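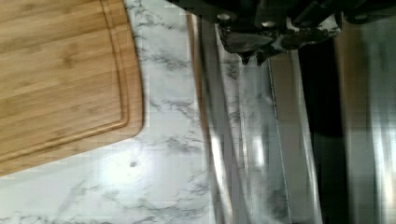 *Multenthorpe, April*

From: Aksel Hafstein
To: trorico-players
Subject: Re: [trorico-players] Convoy changes in the test build, and the Sunday session

Hello all,

Replies to Svend's points are in line, with some longer notes underneath. I have left his message mostly whole because a few people joined the list after he sent it.

> On Sunday evening, Svend Blöndal wrote:
>
> I played the new test build of Trorico with Mikkel and Andor for most of the afternoon. Overall it feels better than the last one, but I have questions before I update the server for everybody.
>
> First, convoys. In the old build a convoy kept its speed if the lead cart was damaged, and the others just filed past it. Now the whole line stops. We lost two loads of salt on the Bruvport road like this. Is it a bug or is it meant?

It's meant. The patch notes put it under "Movement" and not under "Convoys", so it is easy to miss. If the lead cart drops below half health, the convoy halts until you either repair it or name a new leader. You name a new leader from the convoy panel, by holding the select key on any other cart. There is a short delay before the line moves off again, during which the guards stay where they are.

You can set this up in advance. Open the convoy panel before you leave the gate and put a second cart in the "reserve" slot. If the leader is hit, the reserve takes over without stopping. The slot is empty by default, even on convoys carried over from an old save, so you have to do it once for each of them.

What does look like a bug is that the reserve setting gets lost if you split the convoy and join it up again. I have seen it twice. I've reported it, and so has Skarphéðinn, who attached a save.

> Second, prices. Andor sold a full load of timber at Bruvport for 1565, and ten minutes later I got 203 for the same load at the same market. I know prices are supposed to drop after a sale but that seems like a lot.

This one took me a while to work out. There are two things going on.

The drop after a sale is steeper than it was. That part is in the notes. The market now remembers what was sold to it over the last three game days, where before it forgot overnight. If Andor sold a full load and you arrived straight after, you were always going to do badly.

The other part is that Bruvport had a finished building order on it when Andor sold. A town with an open order pays well over the odds until the order is filled, and his load filled it. By the time you got there the order had closed and you were selling plain timber to a town with a warehouse full of it. The order shows as a small hammer next to the town name on the map, and it goes away when the order is done. Look for the hammer before you load up.

I would not call either of these broken, but with six or seven of us on one server it does mean we need to talk to each other more. My suggestion is that anybody taking a full load to one of the three coast towns says so in the chat first. Mikkel already does this and it works.

> Third, the storage cap. My warehouse at the river camp says 4000 but it stopped taking grain well before that. Is it counting something I can't see?

Yes, it counts reserved space. If you have a standing delivery set up, the warehouse keeps room for it even when the delivery is nowhere near. Go to the warehouse, open the second tab and look at the grey part of the bar. Cancel any delivery you no longer use and the space comes back at once.

The old build did the same thing but didn't enforce it, which is why so many of us have forgotten deliveries still sitting there. I had one from a mine that burned down in the winter.

> Last thing. Do we want to start a new map for this or carry on with the old one? Mikkel would like a new one. I don't mind either way.
>
> Svend

My vote is to carry on until the test build becomes the proper release, and then start fresh. The save format is going to change again before then, according to the notes, and I would not like us to build up a new map for a few weeks and have it refuse to load. The old map is a good place to try things out, as none of us will be very upset if it goes wrong.

That said, if most people want a new map now I will set one up. Please reply on the list and not to me directly, so that everyone can see the count.

**Updating the server**

Svend, please wait until after this Sunday's session before you update. Andor can't get the test build to run on his laptop at home and would be locked out. He was on Mikkel's spare machine last time. He thinks it is a graphics driver problem and is going to try an older driver during the week.

When you do update, the order that worked for me was:

1. Ask everyone to log out, and wait for the autosave to finish.
2. Stop the server.
3. Copy the whole save folder somewhere else. The test build writes over the old save the first time it loads it, and you can't go back.
4. Install the new build into an empty folder, not on top of the old one.
5. Copy the save folder and the settings file across.
6. Start it and leave it alone until the log says the map has been converted. On our map this takes a good while and the log is silent for most of it.

I stopped mine halfway through the first time, thinking it had hung, and had to go back to the copy.

The settings file has two new lines. One turns the market memory on or off and the other sets how often storms come. If they are missing, the server uses the defaults. The default for storms is higher than I would like. We had three in one session at my end, and the coast road was shut for nearly all of it. I suggest "low" until we have seen more of it.

**Mods**

The map marker mod works with the test build. The one which shows cart health above each cart doesn't, and it will crash the game as soon as a convoy leaves a gate. Please take it out before you join, even if you have it switched off, as it seems to load anyway. The author has said on the mod page that a fix is on the way.

The Shboul sound pack loads but the harbour bells play over and over. You can either put up with that or delete the harbour folder from the pack.

**Things in the build I haven't tried**

I haven't touched river barges at all. Skarphéðinn has, and says they are slow but safe from raiders, and that they can't be mixed with carts in the same convoy. You need a landing stage at both ends. She has offered to build one at the river camp if somebody else will pay for the stone.

I also haven't tried the new contract board. From the notes, it lets one player post a job and another take it, with the payment held by the town until the goods arrive. That might solve the argument we had over the copper, so I'd like two people to test it on Sunday with something cheap. Mikkel and Andor, would you be willing?

**Sunday**

Same time as before, seven in the evening, on the old build. The plan is to finish the bridge north of Bruvport, which needs rope more than anything else. I have enough timber put by for it, so please don't bring more. If you have rope, bring all of it. The raiders' camp by the ford has come back and is bigger than it was, so go round by the hill road unless you have guards with you.

Could someone with a spare evening also go through the town names on the shared map? Several are still under what we called them in the first month, and new people can't find anything when we talk about them in chat.

If you can't make it, a short note to the list is enough. If I don't hear from you I'll assume you are coming and will keep a place open, as the server still only lets in eight.

Aksel

--
trorico-players mailing list
To leave the list, send a message with "unsubscribe" as the subject to the list address. Please trim quoted text when replying.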